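Surkura Hand-Held Gripper
Set-up Guide for Demonstrators

Section 3: Running a Home Demonstration Visit

This section covers visits to private homes, where guests watch the gripper being used on household fabrics and try it for themselves. For open days at the Plemport workshop, use Section 4. Charging and storage are dealt with in Section 2.

3.1 Before guests arrive

1. Ask the host which room will be used and which surfaces may be worked on.
2. Check that every gripper has its label and its square code sticker. Write the label number on the visit sheet.
3. Open and close the fingers by hand ten times. If they catch, do not use the gripper. Put it back in the case with a note.
4. Agree on the items to be handled. Soft black fabric on a plain coloured cloth shows up well from the back of a small group.

Note: The visit sheet is form 139. Older copies, marked 62, have no space for the label number and should be thrown away. 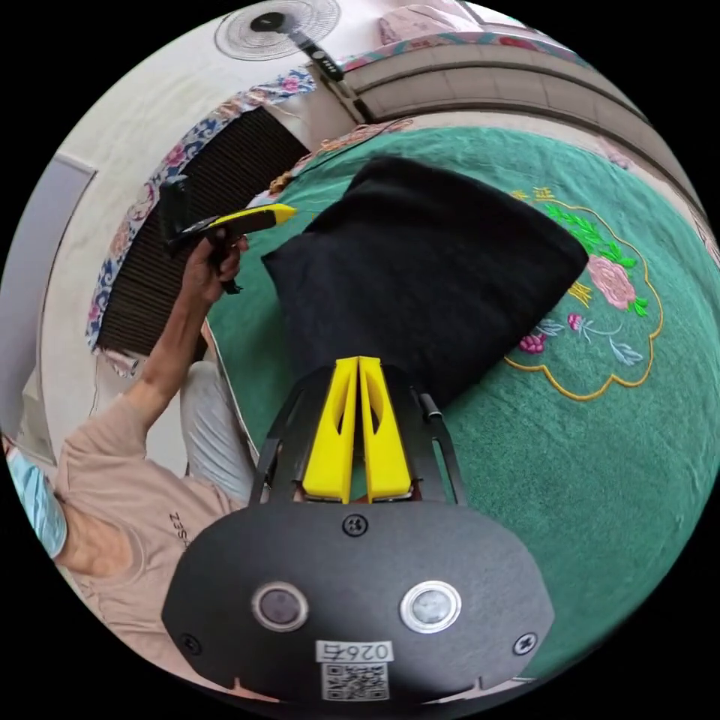
The first grasp should be a slow one. Bring the fingers down towards the item, stop short, and let the guests see the gap before you go further. With a bulky item such as the black pouch on the green embroidered cloth, approach an end or a fold, as the middle is too thick to take cleanly. A second person may hold another gripper on the far side, pointed at the same item, but only one of you should close at a time.

Caution: Keep loose sleeves and cords away from the fingers.

3.2 Working over a bed

A bed is a good place for the second part of the demonstration. Guests can stand along one side, and a dropped item does no harm.

5. Spread the cover so that the working area is flat. Folded clothes may stay on the bed if they are out of reach of the gripper.
6. Stand or sit where you can rest your elbow. Most people tire after a few minutes with the arm held out.
7. Move slowly near anything soft or shaggy. Long fibres can get between the fingers. 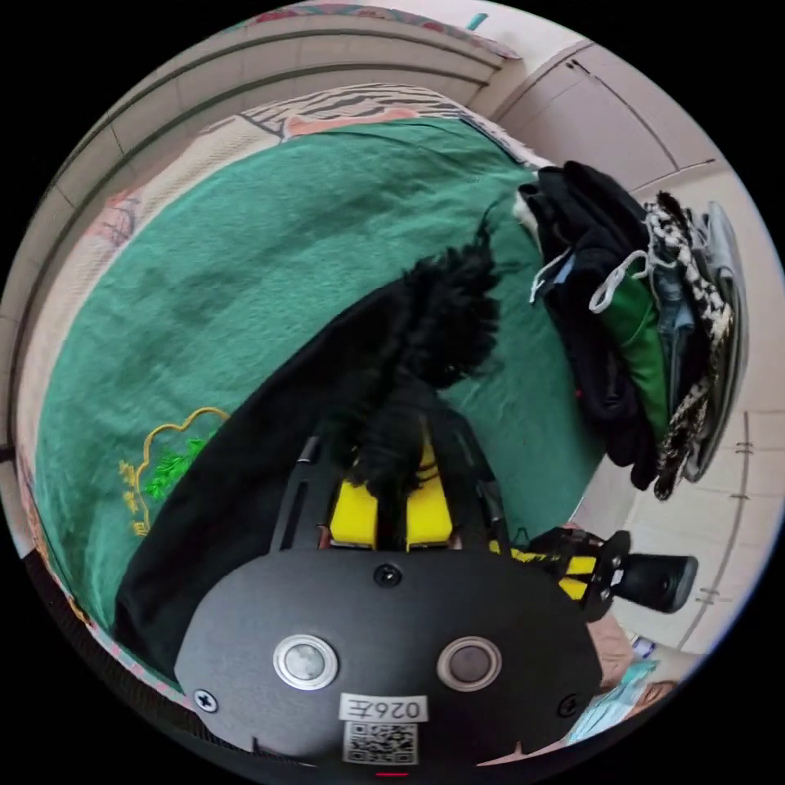 Corentin Roussel wrote after the May visits that step 7 ought to come first, as guests who take a turn nearly always move too fast and then blame the gripper. He also asked for a line telling demonstrators to count to two before closing the fingers. We have left the order alone but added the count to step 9 below.

8. Show the open position first. Hold the gripper upright with the fingers parallel, and turn it so that each guest can see between them.
9. Lower the gripper, count to two, and close. Lift by a hand's width, hold, and put the item back where it came from.
10. Repeat with a fringed cloth if you have one. Take hold of the body of the cloth and leave the loose threads free.

Note: Sunlight from a window can make the closing point hard for guests to follow. Draw a curtain or change sides with them. 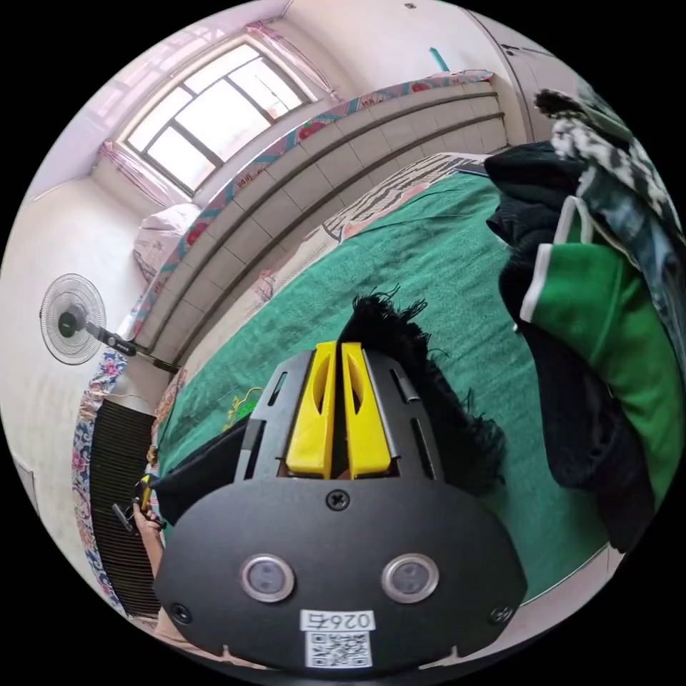

3.3 Letting guests try

11. Offer the gripper handle first. Do not pass it across the bed.
12. Give one instruction at a time: down, wait, close, lift.
13. Let the guest choose where to take hold of the item. A poor choice is worth showing too.
14. With thin or narrow fabric, a thumb may be placed at the base of the jaws to steady the hold. Keep it below the gripping faces.

Caution: Children under 12 may try the gripper only with an adult's hand on it as well. 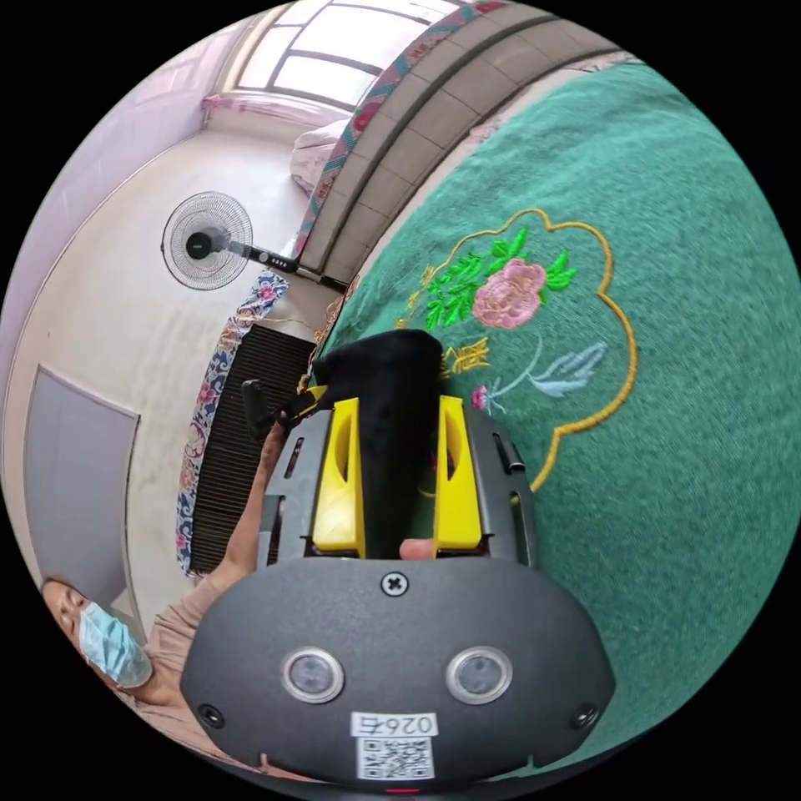 Fig. 3-4. Black fabric held between the fingers, with the thumb at the base of the jaws.

3.4 Closing the visit

15. Remove any threads from the fingers with a soft brush. Do not use scissors.
16. Return each gripper to its own slot in the Britier case and check the label numbers against the sheet.
17. Ask the host to sign. Send the sheet to Yeison Bermúdez at the Plemport workshop, with any faults listed on the back.

Replacement fingers are ordered from Jacquet under part number 3719. They are supplied in pairs, and both should be changed together.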